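Notas para a palestra – "Porções, doses e outras ficções do rótulo"

Abrir sem cumprimentos longos. Perguntar quem pesou alguma vez a dose de cereais que come de manhã. Esperar. Não comentar as mãos no ar.

Ponto de partida: a tabela nutricional tem duas colunas, uma por 100 gramas e outra por porção. A primeira serve para comparar. A segunda é escolhida por quem vende, e custa-me acreditar que seja escolhida a pensar em nós.

Caso Stollora. Mesma receita, embalagem nova, porção mais pequena. O açúcar "baixou" na frente do pacote. Ler em voz alta a frase da campanha e passar adiante, o público percebe.

Caso Giltero. Diz "fonte de fibra" em letras grandes. Pedi à empresa o estudo que citam no site e recebi 2 páginas, uma delas a capa. Contar devagar.

(mudar de diapositivo) 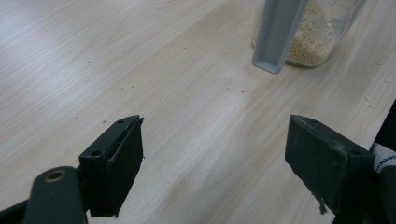
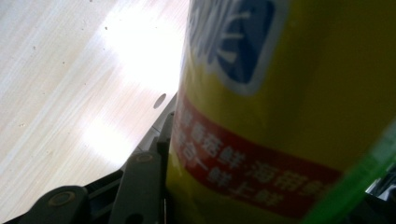

Passar então ao argumento da Catriona Drummond: o consumidor informado escolhe melhor. Gostava que fosse verdade. Lembrar que ler um rótulo na loja, com pressa e uma criança pela mão, não é o mesmo que lê-lo num inquérito pago. Quem responde ao inquérito diz que lê sempre. Eu também diria.

Crescencio Olmedo defende os semáforos de cores. Ser justo com ele: são rápidos e percebem-se à distância. Mas o verde num produto da Vídalín quer dizer pouco sal, e muita gente lê "saudável". Se alguém perguntar pelos dados, admitir que são fracos dos dois lados – não inventar certezas para ganhar a sala.

Sobre os suplementos Trultent: só se houver tempo. A palavra "natural" dá para uma hora e eu perco-me sempre aí.

O que proponho, sem entusiasmo excessivo: coluna única por 100 gramas, letra legível, e a porção fora da frente da embalagem. Vão dizer que isso confunde as pessoas. Perguntar quem fez essa conta, e com que dinheiro.

Água. Perguntas. Se o moderador cortar, saltar os semáforos e manter a Giltero.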